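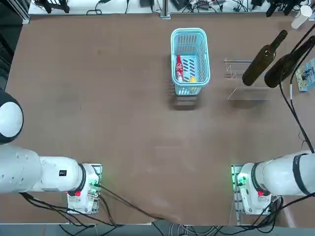
Thread on a gripper fault that took us far too long to find. Two-arm table cell, both arms bench mounted, job is moving small items between a basket and the table. The cable pair to watch is the black one that comes down from the upper right, crosses over a glass bottle and bends before it runs off to the right arm. One of the two has a short white sleeve on it. Most of this thread is about a cable on that side of the table.

Symptom first. The right gripper would let go of a bottle during a transfer, with no error. Status light stayed green. The log said closed, force nominal, and carried on to the next move as if it still had the bottle.

We logged 184 transfers in the first session after someone reported it. 17 of those were drops. All 17 were the right arm. The left arm had none on the same items, same speed, same software build.

First theory was the finger pads. Glass is slippery, pads wear, everyone blames pads. We fitted a new set from Furnier on both sides and ran it again. Still dropping on the right, still clean on the left. The old pads are back in the drawer and look fine.

Second theory was grip force set too low for glass. Raised it in two steps. The drops carried on and one neck got chipped. Put the force back where it was. If you take one thing from this thread, do not raise the force on glass to cure a fault you have not understood.

Third theory was heat in the gripper motor. The logged temperature was flat all afternoon. Dropped that one by tea time.

What we should have done first was plot the drops against arm position. When we did, they all fell in the same part of the reach, with the wrist turned outwards and the elbow pulled back. Nothing dropped in the middle of the table, ever.

That is a cable pattern. A worn pad does not care where the arm is.

So we put a meter across the gripper supply at the wrist end and moved the arm by hand through the bad zone, slowly, drives off. Reading steady, steady, then a dip, then steady again. Very short. Easy to miss on a meter, obvious on a scope.

The supply lead had a broken core under good insulation, where it bends tightly on its way to the arm. You could not see it from outside. You could feel a soft spot if you ran it between finger and thumb.

Now the part I consider a safety matter. The dip was long enough to restart the small controller in the gripper and too short for the main controller to notice the link had gone. On restart the gripper relaxes the fingers, finds its zero, then reports ready. The main controller reads ready and carries on.

So for a fraction of a second a gripper holding a glass bottle at height opens by design, and nothing upstream stops the arm. The light is no help either. It is green before and green after.

I had assumed loss of gripper power meant a protective stop. It does, if the loss lasts longer than the timeout. The default timeout on our Bassi controller is set for people unplugging things. It does nothing for a lead that flickers.

For anyone asking about breakages: two bottles in total, plus the chipped neck, all over the table. No injuries. Everyone was outside the marked line, as they should be. I would not like to rely on that with a heavier item.

Fixes, in the order we made them.

Replaced the lead with high-flex cable from Jamonen. Same cores, smaller outer diameter, rated for continuous bending. The old one was ordinary equipment wire and should never have been on a moving joint. That was our choice and our mistake.

Rerouted it with a larger loop at the bend, clamped at both ends so the movement happens in the middle of the loop. Before that, the bend sat hard against the clamp and took all the work in one place.

Changed the gripper start-up so it no longer moves on power-up. It holds position, reports "restarted" and waits. Finding zero is now a separate command that a person has to send.

Main controller now treats "restarted" as a stop. Arm halts, program halts, log gets a line with the joint positions in it. That last item would have saved us the whole hunt.

Test after the fixes: 1,000 transfers, mostly through the bad zone, glass and plastic mixed. 4 stops. No drops.

The 4 stops were all real. A connector at the base was not fully latched, and the new logic caught it each time. Under the old logic they would have been drops, filed under "slippery".

We have since checked the left side. Its lead is the same ordinary wire, just with an easier bend. It has not failed yet. It is being replaced anyway, and the loops near the table edge are getting proper clips at the same time.

The cell at Medside uses the same gripper and the same start-up routine, so I have sent them the plot and the settings. If yours opens its fingers on power-up, try this: put a soft item in it, arm still, and interrupt the gripper supply very briefly. See whether anything upstream complains. Ours did not.

Still open: whether to add a small capacitor board at the wrist to ride through short dips. I am against it for now. It would hide the next broken core until it was properly broken. Will post the scope traces once I have labelled the axes.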